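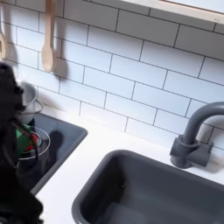 Notes from the Pakura lab visit, 2 May 2018

Typing this up on the train so bear with me. Got in late, badge desk was slow, missed the coffee. Tiina Honkanen took our group round.

First stop the play kitchen bench. Stovetop, sink, little metal pot, glass bowl on the stove. Their rule sheet is taped up outside the door and Tiina made us read it before going in. Good idea, we should steal it. Main points I got down:

One operator, one spotter. Spotter does nothing else. No phone.
Hands stay out of the work area while the arm is live, even to pick up a dropped toy. Stop first, then reach.
Glass is allowed but gets checked for chips before each session. I asked why not swap it for plastic, she said they want the gripper to deal with clear stuff too. Fair enough.
Every stop gets logged, including the dumb ones. 213 entries since April, most of them somebody leaning on the button.

Kelechi asked who can override the spotter. No one, not even the lab lead. Liked that.

Reset rule is stricter than ours. Everything goes back to a start layout and both people sign. Run 286 was thrown out over one missing signature, which sounds harsh but the data people were all for it.

Less keen on the speed limits. Written in a seperate binder, two rooms away, and the copy I saw had pencil changes with no initials. Kieran Mac Carthaigh raised it, they wrote it down.

Then lunch, then the Kemppainen talk, which I'll do in another post. Have the rule sheet as a scan if anyone wants it, ask me or Marjatta.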